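Tuesday, April 20, 2021

Started on the cabinet room at last. The plan was one evening for the cabinet and the surfaces near it, doors first, then a check of everything flat under a low lamp. I am writing it up tonight so that the next round in October does not begin from guesswork, as the last one did.

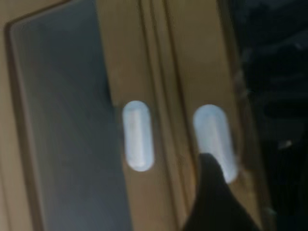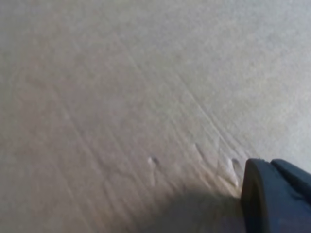
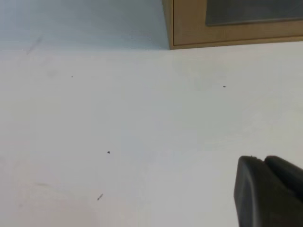

First: cabinet doors and handles. Second: the scratches. Third: the foot of the cabinet and the white surface beside it.

Doors. Wiped top to bottom with a damp microfiber cloth, then a dry one. The tan parts have a slight gloss and show streaks if the cloth is too wet, so I wrung it out harder after the first pass. The dark gray panels sit inside a thin raised lip, and the lip is where the dirt collects. A cotton swab with diluted dish soap gets into the corner of it. The rounded corner is easier than a square one would be.

The two white handles are long upright ovals. I cleaned the outlines with the swab as well, where they meet the doors. Checked for play by hand: none that I could feel. Ran a folded cloth down the seam between the doors. It picked up gray lint over the whole length and I had to refold it 2 times.

Scratches. They are fine and shallow, they run parallel, and they all slope the same way, which makes me think of one object dragged once with grit under it. My guess is the Jodby lamp base, which has lost a felt pad. Fingernail test across the lines: the nail slides over most of them and catches slightly on a couple. There are also two small raised marks close by. I tried the plastic scraper on the first at a flat angle and stopped when it did not shift. Left a damp cloth over both for the length of a phone call with Ingeborg Weidemann, then tried again with the same result. Possibly old glue, possibly part of the finish. I am not going to force it.

Ingeborg's view is that fine scratches should be left alone unless they hold dirt. She refinished her own desk with Tovberg paste and ended up with a shiny patch larger than the damage. I have half a tin of the same paste and put it back on the shelf. If I try anything it will be the Rustum wax, thinned, on a spot the size of a coin, wiped off straight away and looked at the next morning in daylight.

White surface. Vacuumed with the brush head, then wiped in overlapping strips toward the wall. I worked along the bottom rail of the cabinet with the swab, since crumbs and dust end up against it. There is a faint gray smudge low on the wall to the left of the cabinet. Dry eraser sponge first, light pressure. It got a little paler, I think, but the lamp was casting a shadow in the same place - check again by day. The paint has no washable rating that I know of, so no soap there yet.

Room was at 68 degrees with the window open a hand's width. Soap mix was one capful to a quart of warm water, changed once.

Moved the printer paper back afterward, 200 sheets left in the open pack, and put the Hamann trays in the hall until I decide which of them return. I would like fewer things standing against the wall this time. The trays hold mostly cables for equipment I no longer own.

To do:
Felt pads for the lamp base, pack of 6.
Wax test on the scratches, small spot only.
Look at the wall smudge before noon.
Sort the cables.
Return Ingeborg's scraper.

Stopped at half past nine. Right shoulder is sore from the low work along the rail, so the inside of the cabinet waits until the weekend.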